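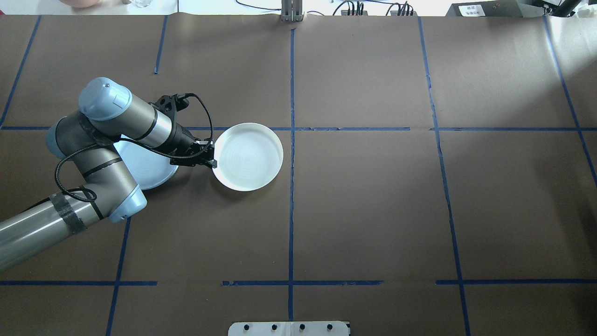 盘子为什么大多是圆的？

少儿生活百科 · 厨房与餐桌
1月13日
打印本页 | 用电子邮件发送给朋友
分享 20

每天吃饭都要用到盘子。盘子放在桌上，菜放在盘子里，吃完以后洗干净，再放回柜子。因为天天见，很少有人会停下来问：盘子为什么大多是圆的？边上为什么要高起来一圈？盘子底下那道粗糙的圈又是做什么用的？

本文从盘子的形状讲起，然后讲盘子是怎么做出来的，最后讲怎么用牛皮纸和蓝色胶带在桌子上画格子，练习摆餐具。文章有点长，可以分几次读。

一、圆形是怎么来的

很久以前，人们用泥巴做碗和盘。把一团湿泥放在手里，一边转一边捏，捏出来的东西自然接近圆形。后来有了陶轮。陶轮是一个可以转动的平台，泥团放在正中间，平台一转，手按在泥上不动，泥就会变成圆的。转得越稳，圆得越整齐。

可以做一个小实验来理解。把一张纸放在桌上，铅笔尖按在纸上不动，请另一个人用手指压住纸的中心，慢慢转动这张纸。铅笔没有移动，纸上却出现了一段弧线。转满一圈，弧线就连成一个圆。陶轮做盘子的道理和它一样，手相当于铅笔，泥相当于纸。

今天工厂里的很多盘子仍然是转着做的，所以圆盘子比方盘子容易做。方盘子要用模具，把泥压进去或者把泥浆倒进去，等它变硬以后再取出来。方盘子的四个角干得比中间快，干得快的地方缩得也快，角就容易翘起来，有时还会裂开。

圆形还有别的好处。

第一，圆盘子没有尖角。角是最容易碰坏的地方。方盘子在水池里碰一下，常常就是角上缺一块。圆盘子的边每一处都差不多，碰到东西的时候，力会沿着边分开一些。

第二，圆盘子好洗。海绵沿着边转一圈，就能把边擦到。方盘子的角里容易留下酱汁，要用手指顶着海绵才擦得干净。

第三，圆盘子好放。从柜子里拿出来，怎么转都是同一个样子，不用对齐。一叠圆盘子放上去就行，一叠方盘子要是没有对齐，看上去就乱，也容易滑下来。

当然，世界上也有方盘子、长盘子、叶子形状的盘子。长盘子适合放一整条鱼，分格子的盘子可以把米饭和菜分开。用什么形状，要看里面放什么。

二、盘子的边

拿一个盘子，从侧面看。大多数盘子的中间是平的，边上高起来一圈。这一圈有几种用处。

它能挡住汤汁。番茄炒蛋会有汁，青菜也会出水。如果盘子完全是平的，端起来稍微歪一点，汁就流到桌上了。边高一点，汁就留在里面。盘子的边越高，就越像碗。那种又像盘子又像碗的餐具，一般叫深盘或者汤盘。

它能让手有地方拿。热菜放在盘子中间，中间最烫，边上离菜远一些，通常没有那么烫。手拿着边，不容易碰到菜。不过刚出锅的菜或者刚从微波炉里拿出来的盘子，边也可能很烫，要请大人来端，或者戴上隔热手套。

它还能让盘子更结实。找一张普通的纸，用手拿住一头，另一头会垂下来。再把纸的边折起来一条，沿着折好的方向拿，它就不那么容易垂了。盘子的边也是这个道理，弯起来的边比平的边更不容易变形。纸盘子很薄，边上常常压着一道道褶子，也是为了让它硬一些。

有的盘子在中间能看到一圈套一圈的细纹。把盘子斜着对着灯光，会看得更清楚。这种纹路有的是做盘子的时候，工具在转动的表面上留下的，有的是设计的人特意加上去的。从最中间往外数一数自己家盘子上的圈，看看每两个圈之间的距离是不是一样。

三、盘子的底

把一个空的陶瓷盘子翻过来，底下通常有一道凸出来的圈，叫作圈足，也有人叫它盘脚。用手指摸一摸，圈足的最下面常常是粗糙的，和别的地方不一样。

别的地方光滑，是因为上面有一层釉。釉可以看作一层很薄的玻璃。盘子进窑之前，工人给它上釉，釉里面有石英之类的粉末。窑里的温度比家里烤箱高得多，釉会熔化，流平，冷下来以后就变得又光又硬。

如果圈足下面也有釉，釉熔化的时候就会和垫在下面的板子粘在一起，冷了以后拿不下来。所以工人会把那一圈的釉擦掉。没有釉的地方露出原来的泥，摸起来就是粗的。

圈足让盘子的大部分底面离开桌子。这样一来，热盘子碰到桌子的地方就少了，桌面不容易被烫坏。盘子叠在一起的时候，圈足可以落在下面那个盘子的平底上，不容易滑动。

注意：粗糙的圈足拖过木头桌子可能会留下划痕。移动盘子的时候，要先端起来，再放下去。

塑料盘子和金属盘子一般没有粗糙的圈，因为它们不上釉，也不进窑。塑料盘子是把热的、软的塑料压进模具里做成的。金属盘子常常是用机器把一片薄金属冲压成形的。

四、去看一间盘子工厂

Gradton是一家做白色餐盘的小工厂，从1914年开始做盘子。老厂房的门口还放着第一台陶轮，要用脚踩才能转。现在的陶轮都用电了。工厂每年四月向学校开放，孩子们可以隔着玻璃看工人做盘子。

做一个盘子要经过下面这些步骤。

先是和泥。做盘子的泥要把石子和气泡去掉。泥里如果有气泡，烧的时候气泡会变大，盘子就会鼓包或者裂开。Gradton做一个普通餐盘，大约要用一块拳头大的泥，称一下是500克。泥里有水，烧好的盘子会比这块泥轻。

再是成形。泥块压成饼，放在转动的模具上，一把固定的刀从上面落下来，把泥刮成盘子的样子。模具决定盘子的一面，刀决定另一面。盘子的边是高是低，就看刀的形状。

然后是晾干。刚做好的盘子很软，不能拿。要放在架子上慢慢干。太阳底下干得太快，反而容易裂，所以晾盘子的房间没有太阳直射，门也常常关着。

干了以后要修边。工人用湿海绵沿着边擦一圈，把毛刺擦掉。摸过干泥的人都知道，没有修过的边有点扎手。

接着是第一次进窑，叫素烧。素烧以后的盘子变硬了，可是会吸水。把一滴水滴上去，水很快就不见了。这时候上釉正好，釉水里的水被吸进去，粉末留在表面。

最后是第二次进窑，叫釉烧。窑要慢慢升温，也要慢慢降温。如果窑门开得太早，冷空气一下子进去，盘子会裂。工人有时能听见很轻的“叮”的一声，那是釉在冷却时发出的声音。

烧好的盘子要检查。检查的人把盘子放在平台上，轻轻按一下边，如果它摇晃，就说明底不平。再用手指敲一敲，完好的盘子声音比较清脆，有裂缝的盘子声音发闷。

在最忙的时候，Gradton一天能做将近3000个盘子。有小毛病的会放在门口的木箱里便宜卖，比如釉上有一个小黑点。小黑点不影响吃饭。有裂缝的盘子不卖，因为食物会留在裂缝里，洗不干净。

五、为什么白盘子这么多

商店里什么颜色的盘子都有，可是白色的最常见。

白色和什么菜放在一起都看得清楚。红的番茄、绿的黄瓜、黄的玉米，放在白盘子上颜色都很明显。白米饭放在白盘子上不太明显，所以有些人喜欢用深色的碗盛米饭。

白盘子脏了看得出来。酱油滴在上面，一眼就能发现。深色盘子上的油点就不一定了，洗完要用手摸一下才知道干不干净。

白盘子坏了一个，比较容易再配一个。花纹特别的盘子，过几年商店可能就不卖了。不过白和白也不完全一样，有的发黄，有的发蓝。灯光也会改变盘子的颜色。把同一个白盘子先放在窗边看，再放在黄色的台灯下面看，会觉得它变了颜色。盘子没有变，照在上面的光变了。

盘子旁边的影子也可以看一看。灯在左边，影子就在右边。灯离得远或者灯很大，影子的边就模糊；小手电筒离得近，影子的边就清楚。拿一个盘子和一支手电筒就能试。

六、在桌上画格子

学习摆餐具，可以先在桌上画好格子。格子像地图，盘子放在哪一格，杯子放在哪一格，都可以说得很清楚。“再往左一点”容易听错，“上面一排，从左边数第二格”就不容易听错。

不能用笔直接画在桌子上。可以先铺牛皮纸，再用胶带贴出线来。

需要准备的东西：
一卷棕色牛皮纸
一卷蓝色美纹纸胶带，就是刷墙时用的那种
一把圆头剪刀
一把尺子
几个不怕摔的盘子

牛皮纸为什么是棕色的？纸是用木头里的纤维做的。木头里还有一种叫木质素的东西，它带着颜色，没有漂白的纸就会是棕色。牛皮纸的纤维长，所以比较结实，可以用来包东西，也可以用来做袋子。它的名字里有“牛皮”，里面却没有牛皮，这样叫是因为它颜色像牛皮，又结实。

蓝色美纹纸胶带是刷墙的时候用的。刷墙以前，把它贴在窗框和墙的交界处，油漆刷到胶带上，不会刷到窗框上。刷完揭下来，就有一条直直的边。它的胶不太黏，揭的时候不容易把下面的东西带起来。它是纸做的，用手就能撕断，上面还有细细的皱纹，所以可以稍微拉长，也可以贴出一点弯来。蓝色很显眼，揭的时候不会漏掉。

一般的透明胶带比较黏，贴在牛皮纸上，再揭就会撕下一层纸来。

做法：

先把桌子擦干净，等它干透。桌上有饼干渣的话，铺上纸以后会鼓起小包，盘子放上去会晃。

把牛皮纸铺开。卷着的纸总想卷回去，可以先反着卷一下，再打开。用几本书压住四个角。桌子很大，一张纸不够宽，就用两张，中间叠一点点，用胶带粘住接缝。

用手掌从中间往外抹，把皱的地方抹平。抹不平也没有关系，细小的皱纹不影响摆盘子。

贴第一条线。一个人按住胶带的一头，另一个人拿着胶带卷往后退，把胶带拉直，再一起放下来。从中间的那条线开始贴，贴完中间再贴两边。先贴两边的话，中间那条常常会偏。

再贴横线。横线和竖线相交的地方，胶带会叠在一起，不用剪开。

胶带不够长，可以接一段。两段之间叠一点点就接上了。要是中间空出一小块，也看得出那是一条线，眼睛会自动把它连起来。

第一次贴，线多半会歪。拉胶带的时候手往旁边偏了一点，线就会弯。想要贴直，可以先用尺子在纸上点几个小点，沿着点贴。

七、摆餐具的练习

格子贴好了，就可以开始。下面几个练习都适合两个人一起做。

练习一：听话放盘子。一个人说格子的位置，另一个人把盘子放进去。放的时候盘子不要压线。放好以后交换。

练习二：传盘子。两个人站在桌子的两边，一个人把盘子放到中间的格子里，松手，另一个人再拿走。为什么不直接递到手里？因为递的时候，一个人以为对方拿稳了，先松了手，盘子就会掉。先放在桌上再拿，慢一点，但是稳。

练习三：记位置。在几个格子里放上盘子、杯子和勺子，看一会儿，然后闭上眼睛。另一个人拿走一样或者换一个地方。睁开眼睛，说出哪里变了。

练习四：摆一个人的位置。盘子放在靠近椅子的格子中间。用筷子的话，筷子放在盘子的右边，或者横着放在前面，各家习惯不一样。用刀叉的话，叉子在左，刀在右，刀刃朝着盘子。杯子放在右上方，胳膊不容易碰倒它。

Dresulwood小学的一个班做过这组练习。他们贴格子用了一节课，摆餐具又用了20分钟。有一组把盘子放在了桌子边上，盘子有一小半露在外面，走过去的人袖子一带就会掉。老师请全班在桌子的四周各加一条胶带，规定盘子不能越过这条线。这个办法在家里也可以用。

八、拿盘子和放盘子

用两只手拿。大拇指在上面扶住边，另外几根手指托在下面。

一次少拿几个。盘子叠起来很重，最下面的那个要承受上面所有盘子的重量。大盘子放在下面，小盘子放在上面。

放的时候先让一边碰到桌子，再慢慢放平。一下子平着放，声音很响，手指也可能被压住。

盘子的边如果缺了一块，就不要再用。缺口很锋利，会划破手和嘴唇。

盘子摔碎了，不要用手去捡。先站着不动，叫大人来。碎片会飞得很远，光着脚走尤其危险。大人会先捡大块的，再扫小块的，最后用湿纸巾把看不见的碎屑粘起来。碎片要用厚纸包好再扔，外面写上“碎瓷片”，收垃圾的人就不会受伤。

九、收拾桌子

练习做完，先把盘子收走，再揭胶带。揭的时候，把胶带往回折，贴着纸面慢慢拉，不要往上猛拽。

揭下来的胶带卷成一个小球，扔进垃圾桶。牛皮纸如果没有沾上油，可以卷起来下次再用，或者裁成小张画画。贴过胶带的地方会有一点浅浅的印子，那是胶带压出来的。沾了油和菜汤的纸一般不能回收。

美纹纸胶带贴得太久，胶会变硬，揭的时候会断成一小段一小段的。有太阳晒到的桌子更是这样。最好当天贴，当天揭。

十、几个词

陶轮：可以转动的圆台，用来做圆形的陶器。

釉：盘子表面那层又光又硬的东西，是粉末在窑里熔化后形成的。

圈足：盘子底下凸出来的一圈。

素烧：上釉以前烧的那一次。

木质素：木头里的一种东西，牛皮纸的棕色和它有关。

美纹纸胶带：用皱纹纸做的胶带，容易撕断，也容易揭下来。

打印本页 | 用电子邮件发送给朋友
分享 20 | 评论 4

读者评论

Van der Linden：
和孩子一起看了家里所有盘子的底，真的都有一圈粗糙的。只有一个蓝色的大盘子底下全是光滑的，还有几个小点。请问那是怎么烧的？

编辑部回复：
那种盘子底下也上了釉，烧的时候用几个尖尖的小支架撑着，小点就是支架留下来的。

Emamis手工屋：
我们贴格子的时候没有牛皮纸，用的是旧包装纸的反面，也可以。就是有一面太滑，胶带贴不住，要先试一小块。

四年级读者：
我贴的竖线是弯的，从上面看像一条河。记位置的游戏我赢了妈妈两次。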